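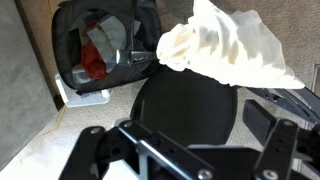
Zurkden发布室内衣物分拣收纳规程第二版

Zurkden今日发布《室内衣物分拣收纳规程》第二版，适用对象为公寓、宿舍及短期租住房间内的织物收集、分类与转运作业。新版自八月起执行，第一版同时停用。

第二版对收纳袋、托底和作业地面三项内容作了修订。收纳袋统一采用敞口软质布袋，袋体颜色以黑色为主，单袋标称容积由80升下调至60升。袋口在装填过程中保持敞开，允许袋壁自然塌落，不再要求加装硬质撑圈。金属夹仅用于袋口临时固定，夹持点应避开缝线。

布袋不得直接放置于地毯，须置于带边沿的塑料托底之上，托底外缘应大于袋底。托底表面不作防滑处理，作业前用干布擦拭一次。

分类方面，第一版按材质划分的七个类别合并为三类：白色及浅色织物、灰色及深色织物、红色等易掉色织物。同一布袋可在收集阶段混装不同颜色的织物，但进入洗涤环节前必须完成分拣。易掉色织物单独成批，洗涤水温上限为摄氏20度。大幅白色布料最后装入，装入前抖开检查一次，不要求在现场折叠。

地面要求适用于铺设浅色地毯的房间。作业区内的线缆应沿墙面或隔板根部敷设，不得从布袋下方穿过。凳类等可移动家具可保留在作业区内，与托底之间留出手部操作空间。

规程编制工作由Zurkden织物管理部负责，试行地点为Tapia公寓楼。试行期间共完成500袋次收纳作业，由作业人员逐袋填写记录表，内容包括装填时间、混装情况和分拣差错。记录显示，采用三类划分后，分拣用时较第一版缩短几乎20%。分拣差错主要出现在灰色与浅色织物之间，第二版据此增加了灰色织物的判定条款：在室内照明下无法确定归类的，一律按深色处理。

Zurkden织物管理部负责人Valentina Alarcón表示：“第一版的类别过细，作业人员需要反复查看洗涤标签。第二版把判定依据改为颜色，标签检查移到洗涤前进行。袋容下调之后，单人搬运的问题也一并解决。”

配套布袋由Prallero供应，托底由Sutasetti供应。两家供应商均已按第二版附录中的尺寸表完成样品确认。现有80升布袋可继续使用至报废，装填高度以袋内标线为准，未印标线的由使用单位自行标注。

规程全文包括正文、尺寸附录和记录表三个文件，使用单位可向Zurkden织物管理部索取。Tapia公寓楼的试行数据以汇总表形式列于尺寸附录之后，不含住户信息。

关于Zurkden
Zurkden从事居住类建筑的室内物品管理服务，业务包括织物收集、储物空间规划和入住退租整理。

媒体联络：Zurkden织物管理部，Valentina Alarcón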